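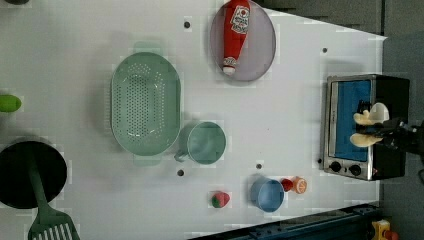
The kitchen table as seen by the overhead camera, with the gripper in front of the toaster oven.

This post continues my notes on Sinaga, the task planner that Catherine Tosh and I maintain for tabletop work. The previous entry dealt with the grammar of the instructions. The present one concerns the scene list, which is the short text file that passes between perception and planning. It has been the source of most of our difficulties since June.

The arrangement is simple in outline. A perception module, which we call Grillska, reads the overhead view and writes one line for each object: a name, a position, an orientation and a confidence score. Sinaga reads those lines, selects the next action and passes a target to the motion controller. Neither program has any knowledge of the other beyond the file itself. We chose this separation deliberately, and I remain in favor of it, although it means that an error in the file is treated as a fact by everything downstream.

The first problem was one of grouping. When a ketchup bottle lies across a plate, the earlier version of Grillska would sometimes write a single line for the pair, under the name of whichever object had the larger visible area. Sinaga would then plan to lift the plate by the neck of the bottle. Shamim Marwat proposed that every line carry a further field, named "on," giving the object directly underneath. If the field is empty, the object is taken to rest on the table. The change required three days of work in the parser and has caused no trouble since.
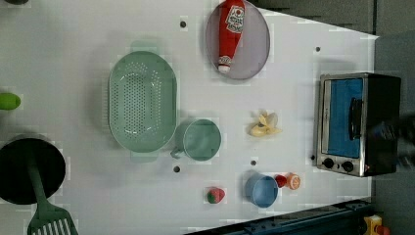
The second problem was color. Our color thresholds were set under different lighting, and they did not separate one green item from another with any reliability. A colander and a mug of similar color, standing side by side, were merged into one region in a large share of our test images. Beathag Paterson reviewed 838 stored views and marked each one by hand. In 155 of them, two objects had been joined where they touched or nearly touched. She then replaced the color step with an outline step that looks first for closed rims, and ran the same views again. The remaining failures are mainly objects at the border of the view, where no closed rim is available.

Those border objects deserve a rule of their own. A pan that is only partly in view cannot be given a dependable center, and for some weeks we allowed Grillska to estimate one. I now consider that to have been a mistake. Under the present rule, an object that meets the image border is listed with the word "partial" in place of a position. Sinaga may avoid it but may not select it as a target. Evander McIver has argued that this is too strict for long items such as spatulas, whose handles may be perfectly graspable. His objection is a reasonable one, and I expect that we shall return to it. 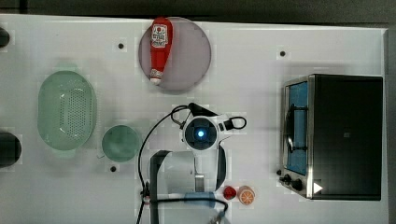

The third problem is occlusion, and it is not solved. Once the arm extends over the middle of the table, a number of objects drop out of the list. The early planner understood a missing line to mean a missing object, and it would abandon the task. We have since added a memory: each line is kept for 177 frames after its last sighting and is marked "held" during that time. The planner may route around a held object, but it must obtain a new sighting before attempting a grasp.

The weakness of this approach is apparent when the arm itself has moved the object. A held line then reports a position that is no longer correct. Catherine has drafted a change in which the motion controller reports every gripper closure to Grillska, so that lines close to the fingers are released early. I have read the draft and have two reservations, both concerning timing, which I have sent to her separately.

The file format is now at version 3 and the reader for older versions will be retained. Colleagues who keep their own copies of the parser should update the "on" field first, as the "held" marker depends on it. The next entry will cover oven doors.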